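Vahidi Wants Its Two-Arm Kit to Do the Team Laundry

Apr 10, 2021

Nima Salehi has spent most of the spring dressing and undressing things. The product lead at Vahidi, a small company that sells a two-arm robot kit to equipment rooms and commercial laundries, keeps a pile of sports uniforms near her desk and goes through it every day with whichever unit is set up that week.

"People send us their worst stuff," she said. "Mesh, slippery shorts, warmups with the snaps half gone. We ask them to. A clean square towel doesn't tell me anything."

The kit is called the Mamus. It comes with two arms, two sets of gripper fingers, a small camera at the wrist and the software to run it all. A buyer can also take it as a service, in which case Vahidi keeps ownership of the hardware and charges by the month. Salehi said six of the first 8 customers picked the monthly plan, and she expects that to hold.

We talked for most of an afternoon in March, first on the phone and then at the Vahidi office, where the Mamus was working on garments while she answered questions.

The company started out with bed linen. Salehi said that was the obvious market and also the crowded one, with large machines already doing sheets very well. What those machines don't handle is a mixed bag of clothes that have numbers and names printed on them and have to go back to the right person.

"A hotel doesn't care which pillowcase goes to which room," she said. "A team cares a lot. You give the point guard the wrong jersey and somebody hears about it."

Her first outside trial was with Nurasbridge, a sports club that runs youth and adult leagues out of one building. The club had been sorting uniforms by hand on folding tables. Salehi set up a unit there and stayed with it for the first 6 days.

The first two days went badly. The software had been tuned on flat cotton, and mesh doesn't sit the way cotton does. The arms would take hold of a top layer and pull, and the layer underneath would come along with it.

"I had a notebook of everything that went wrong," Salehi said. "By the end of day two I was writing small."

The fix was partly in the fingers. The earlier set was shorter and smoother. The current ones are long, and each has a narrow slot down the inner face. Salehi said the longer reach lets one arm hold fabric down while the other opens up and comes in from a different side, which is how she would do it herself with two hands.

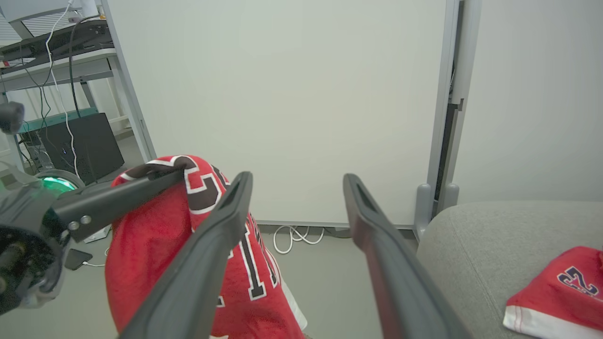
The Mamus at work on a red jersey, as viewed from one wrist, with the second arm pressing on the fabric.

Numerals are a separate problem. Thick printing makes a stiff patch in soft cloth, and the patch wants to fold in its own place. Salehi's team now treats the printed area as something to work around. The software looks for it first and tries to put the grip at a hem or a side seam.

"If you grab the middle of the number, you've already lost," she said. "It springs back. So we go for the edges and let the number come along flat."

She was direct about what the kit can't do yet. It is slow. A person who folds for a living will beat it easily, and she tells buyers that on the first call. It doesn't deal with socks, and long sleeves turned inside out still have to be set aside for a person. Black garments under weak light cause trouble for the wrist camera, so the setup guide now has a page on lamps.

What it does offer, she said, is steady work on a known set of garments. A club that owns the same jersey in several sizes can train the unit on that jersey and leave it alone with a bin of them in the evening. Vahidi keeps a log of every garment that comes through its own office. The log passed 2,000 entries in March, and 201 of those are marked as failures, meaning a person had to step in.

I asked whether she was happy with that number.

"No. It's okay for a club. For a laundry that's running all night, it's too many. They don't have a person standing there."

Laundries are where the money is, though, and Vahidi has signed a distributor, Zendimska, to sell to them. Zendimska handles installation and the first round of training, and passes fault reports back. Salehi said the arrangement took some getting used to. Her team had always done its own installs, and a lot of what they knew about setup had never been written down.

"They'd call and ask how far apart the arms go," she said. "And I'd say, well, you look at it. That's not an answer you can give a distributor."

There is now a printed template that goes down before the arms are placed, and a checklist of the first ten garments to try. Both came out of those calls.

On price, Salehi would only say that the monthly plan includes replacement fingers. The surfaces wear down with use, and worn fingers slip on mesh well before they slip on anything else. Buyers who own the kit outright have to order their own, and she would like them to do it more often than they do.

Cleaning is simple enough: a damp cloth, no solvent, and let everything dry before the next load. Lint gets into the finger slots and should be brushed out. She showed me the brush, an ordinary one for bottles.

The next release is due out over the summer and is mostly about speed. Salehi also wants the unit to read a jersey number and sort by it, so that a finished stack comes out in roster order. Nurasbridge asked for that in the first week. It works in the office on some uniforms and fails on others, mainly where the outline around the numeral is close in color to the cloth.

"I'd like to tell them it's ready," she said. "I told them I'd call when it is."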